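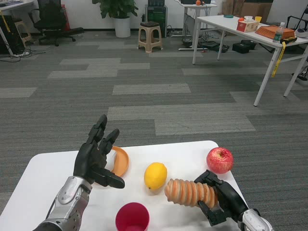 Aled Bellis wrote in to object that an orange plate is the worst possible thing to put fruit on, because a lemon and a plate of similar warmth flatten each other at any distance. He prefers plain white and always has.

I disagree, and the rest of this post is the long version of why.

Posted March 5, 2021

The table is white. That decides most of the rest. On a white top, a white plate loses its rim as soon as the overhead light is on, and you end up placing things by guesswork. An orange plate keeps its outline. The lemon is yellow and the plate is orange, and I have never confused the two, even with my glasses off.

The current set has five pieces: plate, lemon, apple, cup, and the ribbed twisty one that I file under bread. Aidan Tully files it under potato. The label on the storage bin says "misc. food" and I have stopped correcting it.

Notes on each, for anyone putting together something similar:

The lemon rolls a little and then settles on its side. It goes in the middle because everything else can be laid out by reference to it.

The apple goes to the right and farther back. It is red, so it should not touch the cup if you can help it. I had both on the left for most of May and kept moving them apart.

The cup goes at the front, standing, mouth up. A cup lying down takes twice the room and travels. I looked at the Cilside cups, which stack better, but they come only in clear, and clear on white is useless to me.

The bread (or potato) is the one piece with no proper place. It ends up wherever there is a gap near the lemon. Diagonal works better than square to the edge, as it can then be picked up from either side.

Anything not in the set lives on a second table. I have allowed that one to fill up, on the theory that a mess needs an address. The rule is that nothing crosses from there to the white top without something going back. 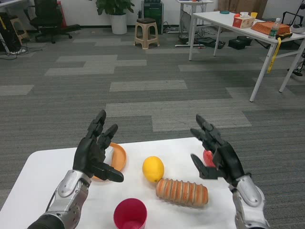 Cleaning and storage

Wipe the top first, with everything off it. I use Priren spray and a dry cloth, 2 passes, the second at right angles to the first. Wipe the pieces separately. The ribbed one needs a soft brush between the ridges, where lint collects.

Pack in this order: plate flat on the bottom, cup upside down on the plate, fruit beside it, bread on top. My bin is an Alexiou, 216 mm deep, and the lid closes with 7 mm to spare. A taller cup would not fit.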